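Diplomatic Practice, Unit 5: Heads of Mission – Appointment, Accreditation and Recall

Notes for the Friday lecture. Read these together with the Vienna Convention on Diplomatic Relations (1961), Articles 2 to 20. The seminar exercise is at the end.

5.1 Who counts as a head of mission

Article 14 divides heads of mission into three classes: ambassadors or nuncios accredited to heads of state; envoys, ministers and internuncios, also accredited to heads of state; and chargés d'affaires, who are accredited to ministers for foreign affairs. The middle class has almost disappeared in practice. Apart from precedence and etiquette, the Convention allows no difference in treatment between the classes.

Do not confuse a chargé d'affaires in the third class with a chargé d'affaires ad interim. The second is a member of staff who runs the mission while the post of head is vacant or the head cannot act (Article 19). Newspapers often call both simply "the chargé", and students lose marks every year for doing the same.

5.2 Choosing the person

International law says very little about how the sending state picks its ambassador. Some states appoint almost entirely from the career service. Others keep a share of posts for political appointees, and a few require a vote in the legislature. For this unit you need to know the difference between nomination, which is an internal matter, and agrément, which involves the other government.

5.3 Agrément

Under Article 4 the sending state must make certain that the receiving state has given its agrément for the person proposed. The request is normally made in confidence, with a short biography attached. The receiving state may refuse and need not give reasons. A long silence is usually understood as a refusal, and the sending state will often withdraw the name quietly and propose another.

Agrément is needed for the head of mission only. Other staff may in general be freely appointed, although Article 7 lets the receiving state ask for the names of service attachés beforehand.

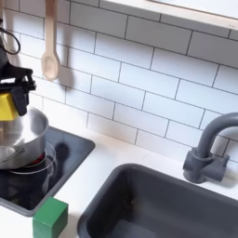
Fig. 5.1. Yellow block held over a metal pot on a cooktop.

5.4 Taking up the post

The new head arrives with letters of credence signed by the head of state. Article 13 gives two possible starting points for the functions: the presentation of the letters, or notification of arrival together with delivery of a true copy to the foreign ministry. The receiving state must apply one practice to everyone. Precedence within each class follows the date and time of taking up functions – two ambassadors who arrive in the same week may care a good deal about this.

5.5 How a mission ends

A head of mission may be recalled, may resign or retire, or may be declared persona non grata under Article 9. That declaration can be made at any time, even before arrival, and again no reasons are required. Recall "for consultations" leaves the appointment in place and is mainly a signal of displeasure.

Seminar exercise

Enaswood wishes to send a new ambassador to Brenau. The embassy has 55 staff and has been run by a chargé d'affaires ad interim since April. Enaswood's president announces the nominee at a press conference before any request for agrément has been made. Brenau says nothing.

1. Has Enaswood broken any rule of the Convention at this stage?
2. What should its foreign ministry do next?
3. Would your answer change if the nominee were to be a service attaché?

Write about 200 words on each point and bring a printed copy. Groups Murakami and Lakier will argue for Enaswood and Brenau respectively.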